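Minutes, pantry and storage working session
Flusten building, second floor
4/19/26

Opened with the minutes from March. Accepted, with one correction: the shelf liner was never ordered, so it can't be "on its way."

1. Produce bins
Risex has quoted 1079 dollars to swap the kitchen crates for clear plastic bins. The claim is that people waste less food when they can see it. The meeting asked where that claim comes from and got a brochure. A clear bin also shows every bruise, and the brochure has nothing to say about bruises.

Also unclear is whether fruit and vegetables go in together. The quote assumes they do. Two of those present thought lemons would be fine anywhere and the rest wanted that checked before anyone buys lids.

Tabletop with the clear bin, pepper, cucumber, lemon and orange-colored fruit is in the second picture.

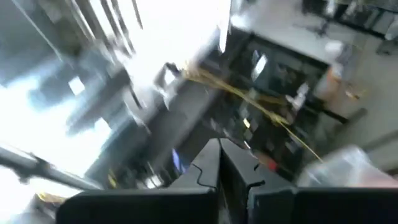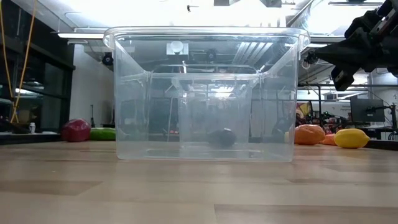
Size was the next complaint. A large bin filled to the rim is heavy, and whoever wants the thing at the bottom has to dig for it. The Yimyam crates are ugly but they stack, and air gets through the sides. Risex says its bins "breathe when left open" — so does a bucket.

Agreed: no order yet. Ask Risex for the price of 8 bins without lids, and for the return terms in writing.

2. Labels
Clutel wants 70 dollars a month for a label service. It was pointed out that we own a marker and tape. Proposal declined.

3. Budget
The kitchen line stands at 2228 dollars for the year. The bins would take nearly half of it, before delivery, which the quote leaves out. Members were not convinced that anything in the present setup is broken. The motion to set money aside "in principle" failed for lack of a second.

4. Other business
The refrigerator door still doesn't close unless pushed. This was raised in March too. It goes ahead of the bins on the next agenda.

Action items
Write to Risex about price, delivery and returns.
Find out what can be stored next to lemons.
Get the refrigerator door looked at.

Meeting closed.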